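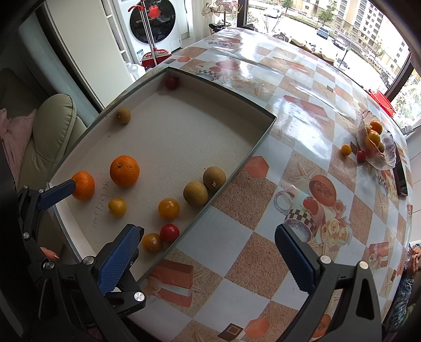

Speaker notes – Fruit Sorting at the Kitchen Table
Student project session, 20 minutes plus questions

Slide 1. Opening

Leave this one up while people find their seats. Start talking when the door closes.

Hi everyone, we're the Nurkosdale robotics club, and for most of this school year we have been picking up fruit. Tomatoes, oranges, kiwis, over and over, with grippers we hold in our hands. I want to tell you what that was like, because it was the most fun I've had in a club, and I also want to show you the numbers, including the bad ones.

Ask for hands: who here has run a build club? Who has collected data with students? (Last year in this room the second group was tiny. If it's bigger now, say so, that's great news.)

Slide 2. What we set out to do

The task in one sentence: take mixed fruit from a shallow cardboard tray and get it into a dish across the table, without squashing a tomato.

Point back to the opening slide. Two grippers, blue finger pads, one for each hand. Oranges and tomatoes in the same tray, and the kiwis up against the wall. That wall matters, I'll come back to it on slide 5.

We called the project Grarkia. The students picked the name in November by voting and I have never gotten a straight answer about what it means.

Slide 3. Why homes and not the lab

Our first recordings were all in the classroom, on one gray bench, under the same ceiling lights. The model we trained on them did fine on that bench. Then we moved it to a different room and it went after a pattern on the table mat as if it were food. I loved that day. The students were crushed for maybe ten minutes and then they had forty ideas.

The idea that won: record on real tables, in real rooms, with whatever cloth is on them. Look at the tablecloth on that first slide. It has fruit printed all over it! There's half a papaya sitting right there next to the real produce. If you want a model to learn the difference between an orange and a picture of something orange, this is your table.

Window glare too. We stopped closing the curtains.

PAUSE. Drink water. I talk too fast here.

Slide 4. The numbers

Total recordings kept: 3449
From the classroom bench: 727
From homes: the rest
Longest-serving roll of tape: not tracked, sadly

Say out loud that "kept" means a student watched the whole recording and passed it. We threw away 2195. People always gasp at that number, let them. Most of those were from the first two months, and the usual cause was a hand drifting in front of the lens or someone starting before the recording did.

If asked about pay or class credit: it counted as lab hours, families signed a form, and anyone could skip the home part and work on labeling.

Slide 5. Things that are hard about fruit

Go through these quickly, the video does most of the work.

Walls. A kiwi resting against the side of a tray leaves you one open side. Students learned to roll it away from the cardboard with one pad first and then close. The model picked up the roll from watching them, and when it did that for the first time on its own the room went nuts.

Neighbors. Two fruits touching means you squeeze both. The second gripper can hold one back while the first goes in. This is the best argument I have for two hands.

Shine. A smooth tomato throws a bright highlight and the depth estimate goes soft right where you want it.

Size. A big orange needs the jaws nearly all the way open, and a small tomato right after it tempts you to close too hard.

Play the clip. Don't talk over it. It has sound.

Slide 6. How a session runs

We keep groups at three: one person on the grippers, one watching the recording, one resetting the tray. They swap every 7 picks. We tried longer turns and the picks got sloppy – wrists get tired before anyone admits it.

The reset person has the job that looks boring and it is secretly the one that decides how good your data is. If the same orange lands in the same corner every time, the model learns the corner. Mix it up, rotate the tray, put it at an angle. Our best resetter shook the tray like a pan of popcorn.

Slide 7. Results so far

Show the chart from the Badawi Hall demo day. Classroom-only model on the left, mixed model on the right. The bars on the right are taller for every fruit except kiwi. Be straight about kiwi. We think brown fruit on brown cardboard is part of it, and we haven't tested that yet.

We're taking the mixed model to the Mumgate student challenge next term. Different table, different light, fruit we don't get to choose. I can't wait.

Slide 8. If you want to try this

Start with one tray and three kinds of fruit. Buy extra tomatoes. Have students review each other's recordings and not their own. Write down what you throw out and why – we started that late and I still regret it.

Handout is on the back table, with the consent form and our reset checklist.

Questions. Repeat each one into the mic.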